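From: Homa Karimi
To: Jollesdale household list
Subject: Re: Refilling bottles for the fridge

On Sunday Fermín Quiroga wrote:
> We refill the same plastic bottles from the tap and keep them in
> the fridge. Saves us 40 a month, and they last for years if you
> rinse them.

Fermín, 40 a month? How much were you drinking? I buy a case of the 500 ml ones maybe twice a summer, so I don't see where that comes from.
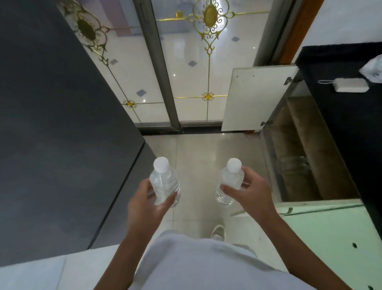 And "for years" I don't buy at all. The thin ones with the ridges go soft in the middle and then the caps start to leak. A rinse doesn't do much either. Do you use a brush? Mine won't fit through the neck.

Mirta said in February that she'd switched to glass and broke two. Fine, but that's still only two. I'd like to hear from anyone who has kept the same plastic set for more than 9 months.

Homa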